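Residents' Discussion Board > Shared Facilities > Laundry Room
Topic: Proposed change to the laundry booking rules
15 replies

G_Hegde
Block Secretary
Good evening. The Shenoy Court management office has asked me to collect residents' views on the laundry room before the rules are reprinted in April. The office proposes that each flat should book one session at a time, and that a session left unclaimed for 15 minutes should pass to whoever is waiting. The present rules allow two bookings and say nothing on lateness. Comments are invited until Wednesday. Please keep to the subject and state your floor if it is relevant.
Gangadharan Hegde

northstair
I support the single booking. It is at present very difficult to obtain an evening session, and I have on several occasions found the room locked, dark and marked as taken on the sheet. I would ask that the office also consider opening at 6 a.m. for those who work early shifts.

flat_top_floor
I must object to the 15-minute rule. The lift is slow in the evening, and a resident coming down from the fifth floor with two bags and a small child may well be late through no fault of their own. Half an hour would be reasonable.

Millbrook285
With respect to the previous poster, half an hour is a large part of a session. If the next person waits that long and the first then arrives, both have lost their evening. Fifteen minutes is generous. A resident who is delayed may telephone the office.

flat_top_floor
The office closes at 5. Evening sessions are the ones in dispute.

Millbrook285
That is a fair point and I withdraw the remark about the telephone. I remain of the view that 15 minutes is sufficient.

G_Hegde
Block Secretary
Both positions have been noted. On opening hours, the lease does not permit machines to run before 7 a.m., so the suggestion from northstair would need a separate vote of leaseholders.

clirkell_tenant
May I raise the matter of items left in the dryers? Under the rules at Clirkell House, where I lived previously, anyone could remove a finished load and place it on the folding table. The rules here are silent, and opinions differ as to whether it is polite.

northstair
I should not wish my washing to be handled by a neighbour, however well meant. The owner ought to be fetched first.

Millbrook285
One cannot fetch an owner whose flat number is not on the sheet. Perhaps the sheet should require it.

clirkell_tenant
I agree with the amendment to the sheet. If the flat number is given and there is no reply at the door, the load may be moved. Would that satisfy northstair?

northstair
It would, provided that the load is folded or at least laid flat. Linen left in a heap has to be ironed a second time.

G_Hegde
Block Secretary
I shall put the following to the office: one booking per flat; flat number to be entered on the sheet; finished loads may be moved after knocking. The period of grace will go forward as two options, 15 minutes and 30 minutes, with the arguments for each.

flat_top_floor
Thank you. That is acceptable to me, although I shall be voting for 30.

clirkell_tenant
Thank you for the summary. I have no further points on the dryers, and I am content with either period. 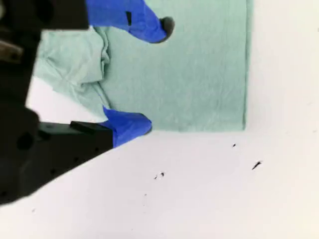
I would only ask that the new sheet be printed in larger type, as the present one is hard to read under the corridor light.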